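Narnine reports calibration method for paired hand-held grippers

Ivholm, 30 July 2021

Narnine, a developer of measurement software for robot manipulation, today released the results of a study on recovering the relative position of two hand-held grippers from their onboard cameras. The method, named Junance, requires no external tracking equipment and no fixed markers in the room. The results are described in a technical report available from the company on request.

Hand-held grippers are used to record manipulation tasks performed by people. The operator holds one device in each hand and carries out the task, and the recorded motion is later used to train a robot arm. For tasks that need one hand, the path of a single gripper is sufficient. For tasks that need both, such as folding cloth or passing a part from one side to the other, the training data must also state where each gripper is in relation to the other. Small errors in that figure carry over to the robot, where they appear as missed grasps and collisions between the fingers.

The usual practice is to estimate the path of each gripper separately and then join the two paths in a common map. Drift in either path goes directly into the joined result. Drift is worst at short distances from a plain surface, where the camera has few features to follow and where most two-handed work takes place.

Junance adds a second source of information. When one gripper enters the view of the camera on the other, the software locates the visible parts of its body and jaws and fits them to a stored model of the device. The fit gives a direct estimate of position and angle, which is then used to correct both paths. The correction is applied backward as well as forward in time, so that a single clear view improves the portion of the recording on either side of it.

The Narnine team evaluated the method on 1,851 recordings made at the company's laboratory in Ivholm. The recordings were made in ordinary office and bench areas with other staff present, and no changes were made to the lighting or to the furniture. Tabletops were left plain, as this is the condition in which the baseline method performs worst.
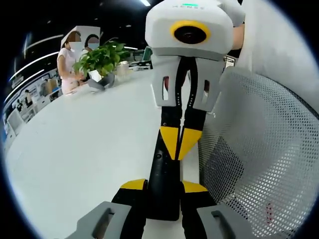

A gripper seen at close range by the camera of a second hand-held gripper at Narnine. The fingertips of the near device are at the bottom of the view.

The wide-angle lenses fitted to the devices introduce strong distortion toward the rim of the view. Many hand-held systems discard this region. Junance keeps it, using a lens model fitted separately for each camera, so that a gripper passing near the rim can still contribute to the estimate. Observations are weighted according to their distance from the center and according to how much of the other device is hidden by hands, sleeves or the work piece.

The jaws are treated as a moving part of the model. Their opening is solved together with the position of the body, and the result is compared with the jaw opening recorded by the device itself. Where the two disagree by more than a set limit, the observation is dropped. In the team's tests this check removed most of the false fits, the majority of which came from views in which only a small part of the jaws was exposed.

Compared with the baseline of separately estimated paths, Junance reduced the median error in relative position by 29 percent over the full set of recordings. The median error after correction was 6 millimeters. Reference values were obtained with a measuring jig that holds both devices at known offsets at the start and end of each recording, and error was computed at those points only. The report does not claim the same accuracy for the middle portion of a recording, for which no independent reference was available.

The improvement was not uniform. Recordings in which each gripper saw the other showed the largest reduction. Where only one of the two cameras had a usable view, the reduction was smaller but still present. Where neither gripper saw the other at any point, the method returned the same result as the baseline, as intended. Fast rotation of the wrist remains a source of failure, as motion blur reduces the number of usable points on the body.

Processing is carried out after recording, on a single desktop computer. A typical recording takes about 2 minutes to process. The current version does not run in real time, and the company has no plans to offer a live version until the blur problem has been addressed.

The work follows an earlier project at Narnine, Siriwardena, which dealt with lens calibration for wide-angle cameras mounted close to the work surface. The lens model from Siriwardena is used in Junance without change. Users who already hold Siriwardena calibration files can load them directly and do not need to repeat the procedure.

Junance requires a dimensional model of the gripper in use, including the position of the jaws at full open and full close. Models for devices of other makes can be prepared from drawings or from a scan. The report lists the required measurements and the tolerance for each. Fingertips that have been replaced or modified must be measured again, as they are often the only part of the device in view during close work.

The team is now preparing a second set of recordings that includes transparent and reflective objects, which were left out of the present study. Work is also under way on a confidence value to be stored with each corrected position, allowing users to exclude weak segments before training. Neither item is part of the current release.

Availability

The technical report, the lens fitting tool and a sample of the recordings can be obtained by research groups through the Narnine contact form. Faces of persons appearing in the sample recordings are blurred. Commercial licensing of Junance is handled separately through the Ivholm office.

About Narnine

Narnine develops calibration and measurement software for robot manipulation and for hand-held recording devices. The company is based in Ivholm.

Media inquiries: Narnine Press Office, Ivholm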